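Teaching a home robot arm to restock a snack shelf, part 2: setting up the shelf and recording by hand

In part 1 I got the arm (I call mine Darko) bolted to its base and moving without knocking over my coffee. Now for the fun bit, which is showing it what a tidy shelf looks like! This part covers the shelf, the bags and the hand recordings. Training comes in part 3, and yes, I know I promised that one already.

Last updated 2025-06-03. I swapped out the section on lighting after Adjoa Addo wrote in with a much better way of doing it.

What you need

A metal shelf or a plain white table, a head-worn camera, a laptop with 50 GB free, and a pile of snack bags. I use the Kiltico recorder script to save the clips and Prorer to sort them afterward, but anything that keeps your video and timestamps together will do the job.

Get chips in bags. I started with boxes and the arm learned boxes beautifully, and then I handed it a bag and it was like we had never met. Bags slump and crinkle and throw shiny highlights all over the place, and you want all of that in your recordings from day one.

Step 1. Pick two ways of placing things

I went with standing up and lying flat. The red yam chips are tall, narrow pouches, so those stand together in a bunch. The blue wavy potato chips get laid down and overlapped like a hand of cards. Keep the same product in the same style for the whole first batch, and save the mixing for later (I mixed too early and lost a weekend to it).
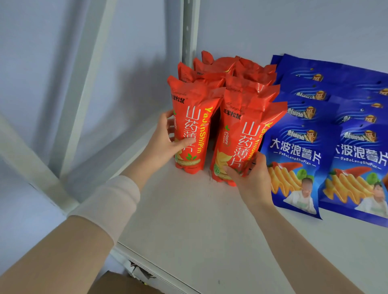 Go slower than feels natural. My first takes were at normal kitchen speed and half the frames had nothing but smeared fingers in them. What works for me is reach, hold, place, hold, and let go, with a little pause at each hold. If you feel silly doing it, you're at the right speed.

Also, roll your sleeves however you like, but don't keep them identical in every session. Tetteh Nutsugah, who shares the workshop with me, wore one black hoodie for his entire set and his model got very attached to it.

Step 2. Fix your lighting, then leave it alone

Adjoa's tip: bounce the lamp off the ceiling. Pointing it straight at the shelf turns every fold in the film into a bright streak. Once it looks okay, put tape on the floor by the lamp and don't touch it until the batch is done.

Step 3. Record the tidying too

Placing is only part of the work. Record yourself squaring up a stack, nudging a bag over, and pressing down the ones in front. I skipped this in my first batch, and Darko would drop a bag in the right spot and then just stop, with the bag half sideways.

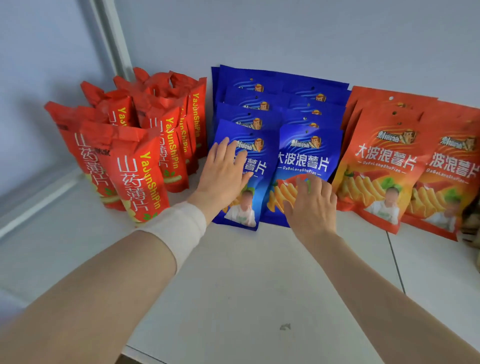 Both hands on the front blue bags, with the red yam chips to the left and the orange-red wavy ones to the right.

Step 4. How much to record

I stopped at 200 clips, and 130 of those survived sorting. Toss anything where your hands leave the view halfway through. Keep the clumsy ones, though! A fumble followed by a decent recovery is worth having.

Name your files before you get tired. Mine go product, placement, take, so "yam_stand_4" is the fourth take of standing up the yam chips. Then copy the folder to a second drive before you open Prorer, which will happily overwrite the originals if you leave the Plinen export box checked.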